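Chapter 7
Boxes Inside Boxes: Packing Wire Harnesses and Other Things That Tangle

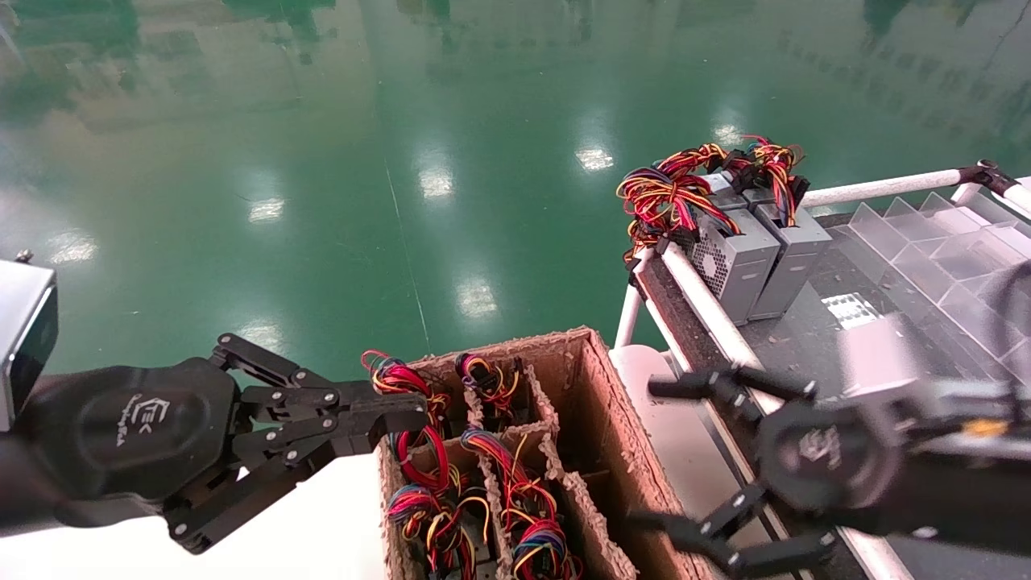 Why put dividers in a box when the box already holds everything?
Because holding is the easy part. A plain carton will hold 10 harnesses without complaint, and when you open it again it will hand you back one large harness with a great many ends.

Most people who come to this course have packed a box before, usually while moving house, and believe the subject closed. They put things in, they pushed the flaps down, they sat on the flaps. The things came out at the other end, minus a saucer. A textbook on packing has to begin by admitting that this method works fairly well for saucers.

It does not work for wire. Wire has ends, and the ends have connectors, and a connector is a small plastic hook that its designer would prefer you not call a hook. Drop two bundles side by side and leave them alone, and a latch on one will find a loop on the other. Drive the box across a county and you have made a nest.

This chapter is about keeping coiled goods apart: the wire bundles that come with or come off power supplies, the short cables that link one board to another, extension leads, and by a modest stretch of the imagination, Christmas lights. We'll look at the coil itself, then at the box, then at the long and quarrelsome question of which things go in which compartment.

7.1 What a divider does

A cardboard divider is a wall that costs next to nothing. It is made of strips with slots cut halfway through, and the strips slide together to form a grid. It has no glue, no moving parts and no opinion about what you put in it.

The grid does two jobs. It stops one bundle from reaching its neighbor, and it gives each bundle an address. The second job is the one people forget. In an open carton, a missing harness is missing only after you have lifted everything out and counted. In a divided one, you look down and see a hole.

The packing room at Wevbridge learned this at the usual price. Its harnesses traveled in open cartons, 200 to a carton, and the people at the receiving end spent the first part of every shift combing them out like hair. The change to divided boxes was opposed on the grounds that divided boxes hold less. They do hold less. What they hold can also be used on the day it arrives, a benefit that took some time to show up in the figures and longer to be forgiven.

7.2 The coil comes first

No divider can rescue a bad coil. Before a bundle goes anywhere, it should be gathered so that its loops lie the same way and its connectors sit together at one end. Students like to wind the wire tightly around the hand, which makes a handsome little parcel and puts a bend in the wire at every knuckle. Wind it loosely. A loose coil settles into the compartment and takes its shape from the walls.

Two common faults deserve names, and in the trade they have them:

The mop. All the ends hang free and no loop has been made. Usually found lying on top of whatever it was last attached to.
The fountain. The coil is sound, but it stands up out of its compartment and leans on the one next door. The lid will flatten it – onto its neighbor.

The second can often be cured with a half turn and a little pressure. The first has to be done again.

7.3 Old boxes

The Flastwood depot keeps a divided carton in service until the bottom gives way, and there is sense in that. A torn top edge looks shabby, but the walls of the grid are what matter, and those tend to outlive the rim. Check that each strip still stands upright and that the slots have not split. If a slot has split, replace the strip and keep the box. If the bottom sags, replace the box and keep the strips. If both have gone, you have owned it long enough.

Before you go on to 7.4, find a drawer in your own home that contains cables. You have one. Empty it, coil what you find, and write down how many pieces you took out and how many you can name. Bring both numbers to the next class.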